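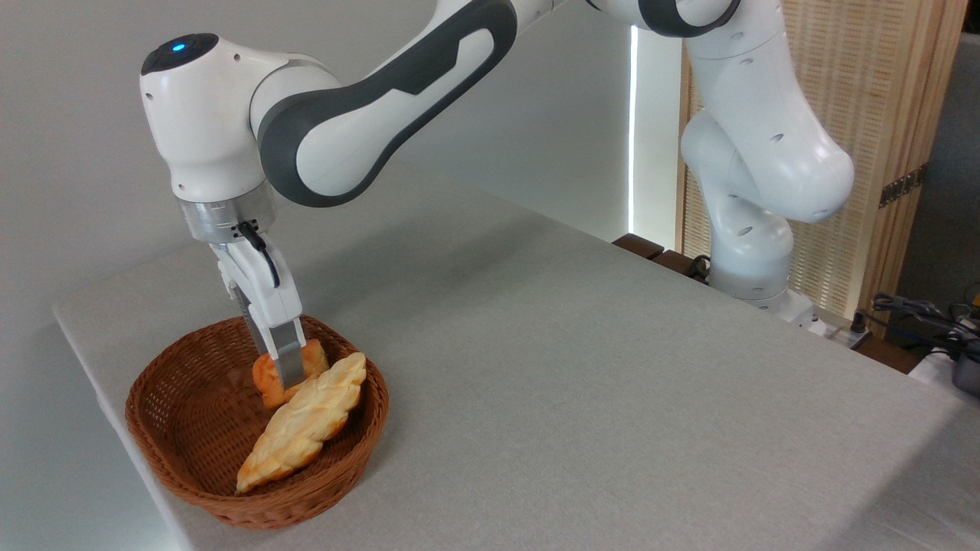

Picking out of a basket, part 3: approach angles and finger clearance

Blog > Workshop > Arm > Gripping

5 min read

The last part ended with the arm able to reach every corner of the table and with the gripper answering commands most of the time. The dropped commands were a power problem. The gripper supply shared a strip with the bench light and the laptop, and when I moved the laptop to the wall socket the timeouts stopped. I have not looked into it further.

Picking from a flat surface had worked since April, so the next job was picking from a container. I settled on the brown wicker basket for three reasons: it is shallow, it is slightly oval, so the angle of approach matters, and the weave is busy enough to upset the depth readings. The contents are a small roll and a longer plaited loaf. The target is always the roll. The loaf lies diagonally across the basket and is there to get in the way.

The first approach was straight down over the centre of the target, fingers opened to full width. Near the middle of the basket this is fine. Towards the back, the rear finger comes down on the rolled rim before the pads are level with the roll. The controller reads this as contact, closes, and reports a successful grip on nothing at all. I got through a whole evening of logs before noticing that the finger gap at "success" was zero.

Two changes dealt with most of it.

The first was to stop opening the fingers fully. Jedix (my planner, which is a folder of Python scripts and one spreadsheet) now takes the measured width of the target and adds a fixed margin. I tried several values and left it at 7 mm per side. Less than that and any error in the position estimate puts a pad on top of the crust. More, and the rim is back in play.

The second was to choose the rotation of the gripper from the rim and the neighbouring object together. Before, it used only the short axis of the target. For a nearly round roll the short axis means very little, and the angle jumped about from one run to the next. Now the script tests a set of rotations, throws out any where a finger would pass through the rim or the loaf, and takes whichever of the rest needs the least wrist movement. If none are left it stops and says so.

Results for the roll at the back of the basket, same start position each time, basket put back by hand on tape marks: 31 good picks in 71 attempts with the old approach. I have not finished the same run with the new one, so no figure yet. Mercedes Montoya has asked for it twice. She shares the bench at Wovside and would like her half of it back.

Remaining faults:

The weave still confuses the depth map. Small holes in the basket wall come through as holes in the data, and the rim is estimated lower than it is. I have put in a constant offset for the rim height, measured with a ruler. It is wrong for any other basket.

Grip force is set by hand. The roll's surface is lumpy and the pads are flat, so contact is at a few points and the roll can turn slightly as the fingers close. Lower force lets it turn more. Higher force marks the crust. Softer pads would probably help, and I have a sheet of silicone to cut up when the blade for the small cutter arrives.

The gripper cable is a nuisance. It leaves the flange in a loop and runs down the front of the gripper, and at some wrist angles the loop tightens. I have limited wrist rotation in software for the time being, which also removes a few otherwise usable approach angles. A clip would be the correct repair. Mercedes Marulanda has drawn one that fixes to the gripper body without drilling, and the first print was too tight by less than a millimetre.

Next is the cable clip, then the full set of runs with the new planner, with the position of the loaf changed between runs. The spreadsheet is getting slow and I may have to replace it before then.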